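Call for readers: thriller and crime synopsis panel

Gradcombe Books is looking for readers to join its synopsis panel in Trinstead. We publish crime and espionage novels, and each submission has to be summarised before the editors meet. Readers take home one manuscript a month and write a plot synopsis of 398 words or fewer, ending included.

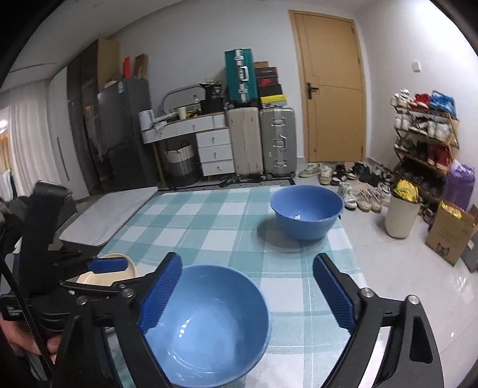
Page last changed: August 4, 2023

You don't need a degree or publishing experience. You do need to finish long books on time and keep track of who killed whom. Applicants must be 18 or older and live within travelling distance of our Irkgate Street office. The term starts in January.

Readers are paid an honorarium of $2000 for the year, in two instalments. Manuscripts are confidential and must be returned.

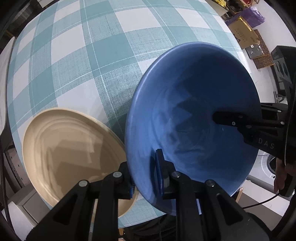 A good synopsis names the villain early and leaves out the adjectives. We don't want teasers or star ratings. For the trial piece, write the opening paragraph of a spy story that turns on one ordinary household object. A glossy blue bowl would do, if you can make a courier's life depend on it. Then summarise the rest of the plot on a single page, in present tense.

Send both pieces with a short cover letter to Shanti Saxena, Bepari Series Editor, Gradcombe Books, PO Box 2722, Trinstead. Please don't send complete novels. We will reply to all applicants by mail.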